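Re: [shop-arm] gripper fingers and the mug tree
From: Edileuza Lins
To: the list

Trefor Yorath wrote:
> Is the arm at the point where it can hang a cup yet,
> or are you still fighting the wrist mount?

Dear Trefor, and everyone,

Thank you for asking! The wrist mount is behind us, I'm glad to say – Armindo recut the bracket in August and it has held up beautifully. So now we're on to cups, with the metal mug tree standing in the corner and the yellow plastic one hung upside down by its foot. 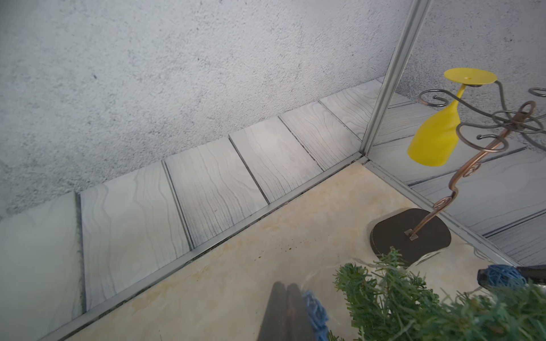 Still to do before Saturday

Slow the wrist down. Ismael has it at 300 in the settings file and I would love to try 66 (sorry, Ismael, I know you like it lively).

Then there are the finger pads. Chiyo kindly offered to print 2 more sets, a little softer, and I'll bring the screws and probably too much cake.

Warmly,
Edileuza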